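Arranging a gold candlestick with plants and glass – does the tray trick do anything?

Posted by Mio Tanabe, 2021-04-13

Every decorating article I read says to put small objects on a tray so they look "collected." I have my doubts. I have one tall gold candlestick, two silver metal canisters, some greenery, and a light wood table with a visible grain. For a riser I'm using a low white tray with little holes all over it, because it was there and I wasn't going to pay for a marble one.
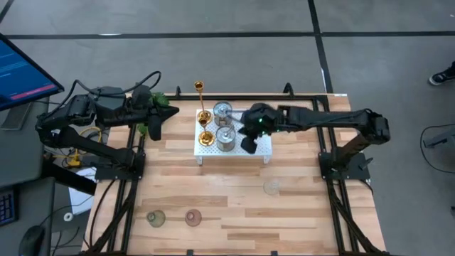
My complaint is that gold and silver together look like I couldn't make up my mind. My sister says mixed metals are fine now. Who decided that? I also don't know if the candlestick should go in the middle or off to the left. I'd like an answer from somebody who has lived with a setup like this for more than 2 weeks.

Gaetano Colombo

Mixed metals are fine if one of them is clearly in charge. You have one tall gold thing and two shorter silver things, so let the gold be the tall one and leave it to the left. Dead center looks like an altar. I'd also keep the canisters one behind the other so they don't line up like salt and pepper.

I don't buy the tray rule either. A tray helps when you have to lift everything to wipe the table, and that's about all I'd claim for it. White on pale wood hardly shows anyway. What does help is something green right behind the metal. A shiny stem against bare wood gets lost, and leaves give it a dark background. A small white pot is plenty.

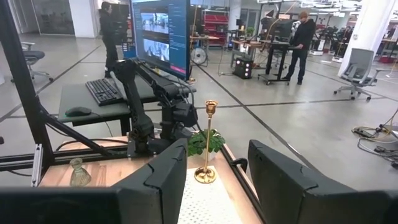 If you add glass, keep it small and off to the side. Ribbed glass next to ribbed metal is a lot of ribs, so I would pick one and put the other back in the cupboard. Take that as one man's taste.

Genji Shimada

just buy a bigger tray

Ryota Tamura

Are the leaves fake? I've had artificial ones for years and the dust shows more than any mistake in the arrangement. Also, please don't light a candle with leaves that close, real or not – a lot of those magazine setups have clearly never been lit. If you want to use the candlestick, move the plant to the other end of the table first. I tried a battery candle from Jasik and wasn't impressed, it leaned.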